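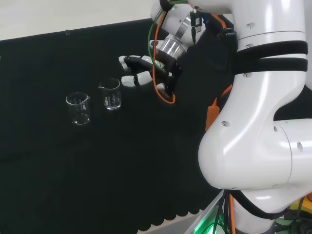 The fault is intermittent loss of the hand on the Henare cell, and after most of August on it I can narrow it down to the external cabling between the flange and the upper arm. Symptom first: during the approach to a beaker, the hand stops answering, the driver logs a timeout, and the arm continues along its trajectory with the fingers frozen at whatever opening they last had. The arm controller sees no error of its own, so it does not stop. With the fingers at beaker height and pointing straight at the glass, as they are on the approach to the right-hand beaker, a frozen hand is a ram. The green cable comes down around the wrist on one side and the orange one passes in a loop under the hand, and both of those loops change shape every time joint 6 turns. The two black straps on the arm hold things well enough higher up. Between the straps and the hand there is nothing holding anything.

Replying inline to the earlier message, with apologies for the delay.

> From: Ultan Fitzgerald
> To: cell-maint list
> Subject: hand dropouts, Henare cell
>
> We lost the hand three times yesterday afternoon, all on the
> beaker task. One beaker was pushed over and rolled to the
> edge of the cloth. No breakage. I power cycled the hand each
> time and it came back with no complaint.
>
> I checked the driver version against the Gulthorpe cell and
> they are the same. Gulthorpe has never done this.

Same driver, same firmware on the hand, and I have now confirmed the same controller image. The difference is the cable route. On Gulthorpe the hand cables run in a sleeve that is clamped at the flange. On Henare they were put on outside when the hand was swapped, and they were never clamped.

> My first guess is the USB hub. Second guess is a supply dip
> when all fingers close at once.

Not the hub. I bypassed it and ran straight to the host for a full session. Still dropped.

Not a supply dip either, as far as I can measure. I logged the 24 V rail at the hand end while closing all fingers against a foam block, 200 cycles with the arm parked. The rail stayed flat and there were no dropouts. I then ran 200 cycles with the fingers idle and joint 6 sweeping through the range the beaker approach uses. That gave 16 dropouts, nearly all near the same end of the sweep. Fingers closing has no effect. Wrist rotation does.

With the arm in hold and powered down to the brakes, I flexed the orange cable by hand close to the connector and got a timeout on demand. Flexing the green one did nothing. I swapped the orange cable for a new one and repeated the sweep: no dropouts in 500 cycles. I have not cut the old cable open yet. My expectation is a broken conductor just behind the strain relief, but that is a guess until somebody looks.

> Could we just lower the speed on the approach until this
> is sorted?

I would advise against relying on that. Lower speed reduces the force on the glass but leaves the actual gap, namely that a dead hand does not stop the arm. The new cable only removes the present cause. It will be bent in the same place by the same loop and I expect it to go the same way.

What I have changed on Henare so far:

1. New orange cable, as above.

2. Watchdog in the task node. If the hand state is older than 40 ms, the node requests a protective stop on the arm. Tested by pulling the hand connector during a slow move over an empty table. The arm stopped each time. Please note that this is a software stop and does not count toward the safety chain. The fence rules stay as they are.

3. Approach height raised. The fingers now come in above the rim and descend beside the glass, so a freeze at the far point of the approach should leave the hand clear of it. This costs a little cycle time.

Still to do:

- A clamp at the flange. The Jukley bracket fits the bolt circle but sits close to the small black connector block on the wrist housing, and I want to check clearance at both ends of joint 6 before anyone bolts it on.

- Joint 6 limits. The planner is allowed a full turn at present and sometimes takes the long way around to reach the second beaker. There is no need for that in this task. I will restrict it in the config and push it to the Nilholm branch for review.

- Same sweep test on Gulthorpe, to have a baseline. It may be fine only for now.

> Do you want the cell locked out in the meantime?

For glass, yes. Plastic beakers are fine with the watchdog running, one person at the stop button, and the cloth pulled tight and clipped at the back. If the hand drops out, please do not power cycle it straight away — save the driver log and write down the joint 6 angle first. The logs from the first three events were overwritten on restart and I could have used them.

The sweep script is in the tools folder under the cell name. It assumes an empty gripper and a clear table, and it does not check for either.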